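Betreff: Re: [Kleingarten-Liste] Grabgestecke und Kunstblumen auf dem Kompost

Hallo zusammen,

am April-Rundschreiben ist einiges hängen geblieben, deshalb antworte ich unter dem Zitat und gleich an die ganze Liste.

> In der Anlage Clodholm ist der Gemeinschaftskompost seit dem Winter
> in drei Kammern geteilt. Beim Umsetzen der zweiten Kammer kamen
> wieder Draht, Steckschaum und Kunststoffblätter zum Vorschein. Wir
> überlegen, Gestecke und Kränze ganz auszuschließen. Wie haltet ihr
> das? Und lohnt sich das Sieben überhaupt, wenn man vorher nicht
> sortiert?

Wir haben in der Anlage Himuner bis vor zwei Jahren alles angenommen, auch Kränze und Gestecke. Danach nur noch zerlegte Ware, und damit fahren wir besser. Ein komplettes Verbot halte ich für schwer durchzusetzen. Wer nach Einbruch der Dunkelheit einen Adventskranz loswerden will, wird ihn los, und dann liegt er eben ungeöffnet in der Kammer.

Zum Sortieren: Tanne und Buchsbaum gehen bei uns in die Kammer, aber nur geschnitten, höchstens in Stücken von 16 cm. Ganze Zweige liegen auch nach dem zweiten Umsetzen noch fast unverändert da. Steckschaum kommt immer in den Restmüll, auch der grüne, der sich so leicht zerdrücken lässt. Er zerbröselt nur und verrottet nicht, und später findet man ihn als Krümel im Möhrenbeet. Bindedraht vorher abwickeln. Wachsreste ebenfalls in den Restmüll.

Das größere Ärgernis sind Kunstblumen und künstliches Laub. Zwischen frischem Schnittgut fallen sie kaum auf, erst recht nicht, wenn sie in Einzelteile zerfallen sind. Wer unsicher ist, breitet das Material vor dem Einfüllen auf einer hellen Unterlage aus.
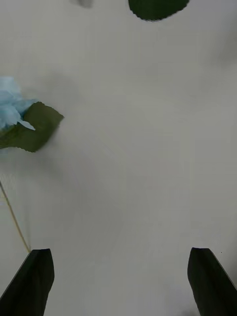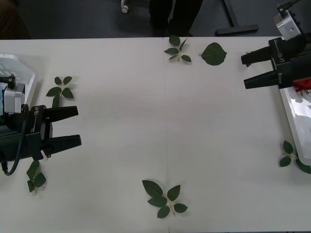

Auf beiden Bildern weißer Untergrund; oben Teile einer Kunstblume, unten sechs Stücke Grün.

Bei losen Blättern hilft meist der Knicktest. Ein echtes Blatt reißt oder bricht, Kunststoff federt zurück oder behält eine weiße Falte. Bei Stoffblüten ist der Rand oft ausgefranst. Stiele mit Drahtkern erkennt man am Gewicht und daran, dass sie gebogen bleiben.

Nun zum Sieben. Ja, es lohnt sich, aber als letzter Schritt und nicht als Ersatz für das Sortieren. Wir sieben im Frühjahr mit dem Durchwurfsieb, was eine knappe Schubkarrenladung Grobes je Kammer übrig lässt. Das Grobe geht zurück in die erste Kammer, nachdem jemand mit Handschuhen durchgegangen ist. Feuchter Kompost setzt das Sieb sofort zu, also vorher abdecken und ein paar trockene Tage abwarten. Das Sieb Modell Lestine, das früher einmal hier auf der Liste empfohlen wurde, ist für unseren Boden zu fein. Wir haben es nach einer Saison an die Anlage Pant weitergegeben, dort ist man mit dem sandigeren Material zufrieden.

Noch ein Punkt zu den Kammern selbst. Drei sind gut, wenn sie gleich groß sind. Bei uns ist die mittlere schmaler, und beim Umsetzen fehlt jedes Mal der Platz. Falls ihr die Trennwände noch nicht fest verschraubt habt - die Pfosten besser noch einmal nachmessen.

Ein Schild haben wir auch, mit fünf Zeilen Text. Wirkung mäßig. Mehr gebracht hat eine offene Kiste neben der Kammer, in die Draht und Schaum gleich hineinkönnen. Sie wird benutzt und muss alle paar Wochen geleert werden.

Eine Frage zurück an Clodholm: Deckt ihr die Kammern im Sommer ab, und wenn ja, womit? Unser Vlies ist nach der letzten Saison durchgescheuert und ich suche etwas Haltbareres. Folie möchte ich nicht, darunter fault es uns.

Viele Grüße aus der Anlage Himuner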